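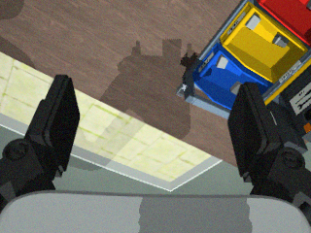
Does setting off at 4am really save any time on a long drive?

Asked by Sushil Rawat

We are driving up to a holiday let called Overberg in February, 777 miles there and back, with one stop each way at my sister's. My father-in-law is coming with us and says we have to be on the road by four in the morning or the day is "lost". He has done this his whole life and can't tell me what it has ever gained him. When we did it his way last year we got there before lunch, the keys weren't available until mid-afternoon, and four adults sat in a car park being short with each other.

I say leave at nine after a proper breakfast. My husband stays out of it. Is there any truth in the early start or is it just a thing men of a certain age say? I'd like something I can repeat at the dinner table without causing a row.

2 answers

Torben Teuber

There's some truth in it but less than he thinks. You miss the morning traffic near home, fair enough. Then you hit the morning traffic near somebody else's home three hours later, and nobody ever includes that when they tell the story. I kept a note of our trips to my mother's over a couple of winters because I was sick of the argument. The early start beat the late one by 15 minutes on average, and we lost that and more by stopping for coffee because the driver was yawning. It isn't science, it's one family and one road, but it's more evidence than he's offered you.

The tiredness is the part I'd push on. Getting up at three means going to bed at eight, and I have never met a person who went to bed at eight the night before a holiday. They're up until midnight looking for the phone charger. If he's one of the drivers, ask him what time he'll be asleep. If he mentions Drostex tablets or any of those stay-awake things, I'd take the wheel myself.
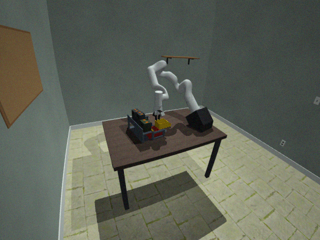

What does make a difference, in my experience, is how long you take to get out of the house once you're all awake. Ours used to be a good hour of "have you got the" and "I thought you had the". Now everything goes out the night before in one place where all of us can see it, and if it isn't there it isn't coming. You want a table you can walk round. The dark brown one in the picture would do me, turned at an angle to the room like that, and with slim legs you could shove the big bags underneath. Ours is pushed up against a wall and things still get lost down the back. Do that and you can leave at six, which might pass as a compromise if he's the sort who accepts them. 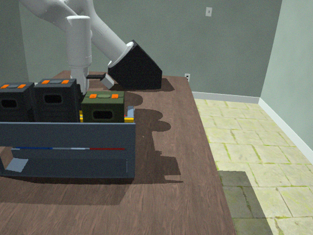
And ring the place about the keys. If they won't let you in before three, his four o'clock start is buying you a longer wait in a car park and I can't see what he says to that.

Rizwan Janjua

just let him have it, its one morning. we always go at 4 to Gonari and its lovely, roads empty, kids asleep in the back. sunrise etc

Comment from Sushil Rawat: There are no kids. There is a 71 year old man who hums.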